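Packing bench notebook, April

Started at 10 with the kettle on, as is only right, and a fresh page because the last one got tea on it. Today was tissue. We have been putting it off for weeks while the Fudport orders took up all the room, and now the Irurari parcels are waiting and I want to settle how we fill them before anyone starts taping boxes shut.

I had been folding each sheet into neat quarters, the way the Iromia people used to send theirs, and it does look lovely when you lift the lid. The trouble is that a folded sheet lies flat and does very little for a cup handle. So this morning I went over to crumpling – one sheet, gathered from the middle, given a soft squeeze and then left alone. If you squeeze it twice it goes hard as a walnut and you may as well pack with gravel. I did 17 this way and kept the ones with a bit of spring left in them, peaks and odd corners and all.

The striped cloth stays on the table, please. I know it wrinkles, but small things don't skate about on it the way they do on a bare top, and I like the colours, the mauve and the grey-green especially, on a dull morning.

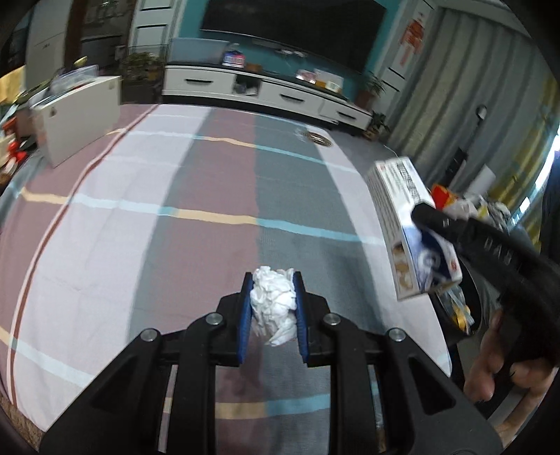 Poduval rang after lunch to ask whether we could go back to coloured tissue, as their customers had grumbled that plain white looked like something out of a chemist's. They'd also be happy with fewer wads per box if the ones on top were tidier. I said I'd think about it, and I have, a little. Coloured sheets come in packs of 1000 and I'm not keen to store that many until we know the dye won't rub off on a pale glaze. Will try a damp scrap against a seconds saucer and leave it overnight.

Still to do: find the good scissors, write the crumpling method on a card for the shelf, and work out whether a loose corner should be tucked under or left hanging. I lean towards tucking. Stopped at four, bench swept, kettle emptied.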